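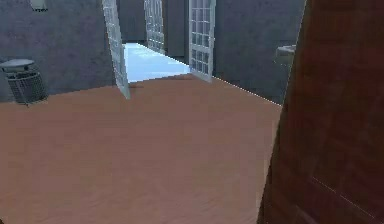
Figure 2. Wooden floor and door, with a wall-mounted fixture near the top of the wall.

4.3 Airing the room after laying

1. Close the floor to all foot traffic once the last coat of Stamik oil has been applied.
2. Open the windows on one side only and leave the inner door ajar.
3. Keep the heating off overnight -- underfloor systems included.
4. Enter the finishing time on the Wirkuvham record card.

Note: One 64-litre drum covers nearly 591 square metres in a single coat.

CAUTION: Oil-soaked cloths may catch fire without a flame. Lay them flat outdoors to dry before disposal.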